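How to move your photos to a new phone without losing any

I put this off for two years, and then my old phone started shutting itself down at 65 percent battery, so one Thursday evening I sat down with a cup of tea and did it. It's easier than I feared!

Step 1: Count what you have

Open your photo app, scroll to the very bottom and write down the total. Mine was 778 (more than 200 of them were screenshots — recipes, mostly, plus a bus timetable I never looked at again). You'll want that number later.

Step 2: Clear out the junk

Delete the screenshots and the blurry ones now, then empty the trash folder too, or they'll still take up space. Write down your new total.

Step 3: Plug both phones in

Put them side by side on their chargers, connect both to the same Wi-Fi and turn off the screen lock timer. My sister-in-law Imelda skipped the timer part and had to start over, poor thing.

Step 4: Run the transfer

On the new phone, open Settings and look for something like "Copy data from another device." Scan the code with the old phone, tick Photos and Videos, and leave the rest unticked if you only want pictures. Then go make dinner.

Step 5: Spot-check the big files

Open a few full-size pictures on the new phone and zoom right in. If one stays fuzzy for ages, you may only have the thumbnail, so copy that one again.
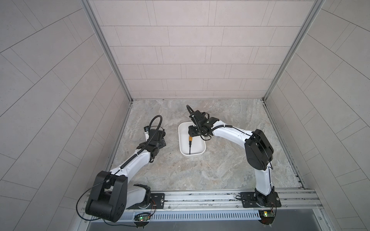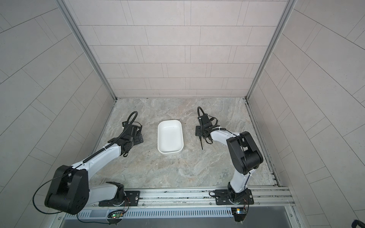
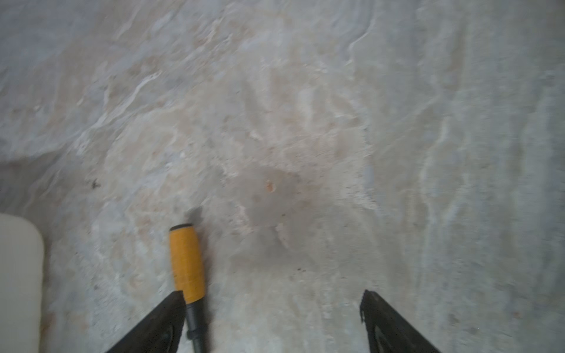 Step 6: Compare the totals

Check the new phone's number against the one from Step 2. If you're short, look for a Hidden or Archive album first — mine had a dozen pictures in it that I'd completely forgotten. Keep the old phone untouched until the numbers match, and only then do the factory reset.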